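Moving offices, week three

Most of the furniture is in now. The old place had 400 square feet and no storage, so we got by with cardboard boxes under the desks. The new one is bigger, with grey carpet and a proper row of desks, and it still needs sorting out.

I spent 03/10/2025 there with Nazanin Bakhtiari. She had the floor plan and I had the box cutter. We started with the paperwork.

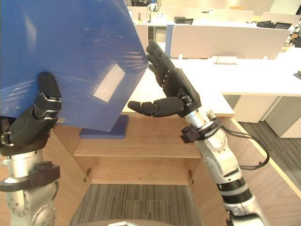
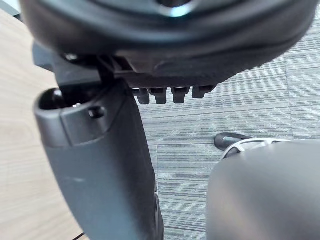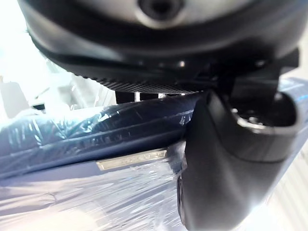

Paper takes longer to move than furniture. We brought over 30 boxes of it, mostly the Doolan and Siva jobs, and I wanted the current files where I can reach them without getting up. The light wood cabinet with the shelf across the middle is going to be for those. A big blue folder like the one in the first picture holds a whole job, and the white label on the cover is large enough to write the client name and the year on. Older jobs can go in the back room.

The moving bill came to $2,147. I had budgeted $2,000, and the difference was a second trip for the chairs.

Still to do: hang the whiteboard, get a second key cut, and find out who handles the mail for our floor. Nazanin wants a plant. I would like it all finished before May, when the Rendden work starts.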